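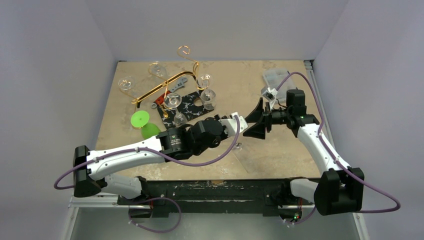 Budgeting for a second two-arm bench - what have I forgotten?

Posted by Plovonlow, Tue 25 June

Hello all, long-time reader, first post. I look after the practice bench for a small group (there are six of us, we're teaching a pair of arms to handle tableware) and I've been asked to put together a costing for a second bench before the end of July. The first one was bought in dribs and drabs over a couple of years by someone who has since left, and the receipts are, well, patchy.

We want the same sort of thing again - two arms on a rail along the front edge, walls on three sides, a gripper on each. My list so far is the arms, rail, frame, tabletop, a small camera for the wrist, and a computer to run it. I've got £2102 set aside for everything that isn't the arms themselves, which come out of a different pot.

What I'd like to know is what people forgot to put in their own budgets. Also, is it daft to buy the props second-hand? We work a lot with wine glasses and a metal glass holder, and I have no idea how many glasses to allow for in a year. And would you go for spare grippers straight away or wait and see?

Thanks in advance!

Milagros Mateos

Hi Plovonlow, I did this exact exercise last year so I feel your pain. Cables. I put down one line for cables and it was nowhere near enough. You want a spare of every single one that runs along an arm, in the right length, bought at the same time as the arms. They get bent and tugged all day and when one goes you lose the bench until the post comes. Add zip ties and a bag of the right bolts while you're there, it's pennies.

Spare fingers yes, whole spare grippers no, at least not at first. Ask the supplier for a price on the fingers alone - mine didn't list them but sold me a set when I rang up. If your two arms wear different fingers then that's two sets, obviously, which I managed to forget.

Glasses: buy second-hand by all means, but buy them all in one go and all the same. I mixed three shapes from charity shops to save money and then couldn't compare one week's tries with the next. We got through 63 in our first year, though a fair few of those were me with the washing-up. If you can find cheap clear plastic ones of a similar shape, use those while people are learning and save the glass for later. Clear things are a pain for cameras either way, so leave a bit for lighting. Two decent lamps with a cloth over them did more for us than a dearer camera would have.

The other thing is the table. Ours gets marked along the front where everyone leans and puts tools down, so I'd price a top you can lift off and replace. And keep back ten per cent for things you haven't thought of. I didn't, and I ended up paying for a power supply out of my own purse until the claim went through.

Drasturo

just buy the same as you've got. different kit = different problems

Balaskas

Agree with most of what Milagros says but I'd spend on delivery and setting up before lamps. Arms are heavy and the quotes often leave out getting them up the stairs. Check whether the price includes VAT too, ours didn't and it made a right mess of the sums.

One more - measure the room with the walls up, and leave space behind the bench for a person to get in. We had to take a side panel off every time something needed plugging back in. If you can get the supplier to hold the quote until the end of July, get that in writing.

Plovonlow

This is brilliant, thank you. I had no line for delivery at all! I've added cables, fingers and a lift-off top, and I'm ringing round about plastic glasses tomorrow. Milagros, did you get your lamps from a photography place or just a normal shop?

Milagros Mateos

Normal shop, the desk sort with a clamp. Get ones where you can change the bulb.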